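Ikach, second visit
27 July 2018

We got back from Ikach last night, sunburned and short on sleep. It was our second stay at the campground. The first was in November two years ago, when the lake road was mud and we had the place to ourselves.

This time we booked one of the canvas tents on the upper row. It has a double bed, a cot, a small deck and a fire ring. The price was $70 a night, plus $16 for the dog. Firewood is extra and you pay for it at the office. Bring your own pillows if you care about pillows.

The showers are in a block 100 yards down the hill. They were clean every time I went, but the hot water runs out by eight in the morning. Go before seven or wait until after lunch. There are 4 parking spots for the upper row, and if they are taken you park by the gate and carry your things up.

Gediminas Mägi still runs the office. He remembered the dog and didn't remember us. He lent us a map of the Pellon trail, which goes along the ridge and comes down at the far end of the lake. It took us most of a day with a long stop for sandwiches. The last part is steep and loose, and I would wear real boots next time. 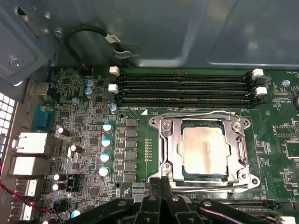 Inside a desktop computer, with the memory slots empty.

On the second evening we drove to Suta for dinner. The one restaurant there closes early, so we ended up with groceries and cooked on the fire. The corn was good. The fish stuck to the grate and we ate it in pieces.

It rained on the last night. The canvas held up fine, although we had left our shoes out on the deck and drove home in sandals. Checkout is at ten, and the tent has to be swept before you leave. The broom is behind the door.

I would stay there again, probably in September when the kids are back in school. The lower row is closer to the showers and has more shade, so I'll ask for that.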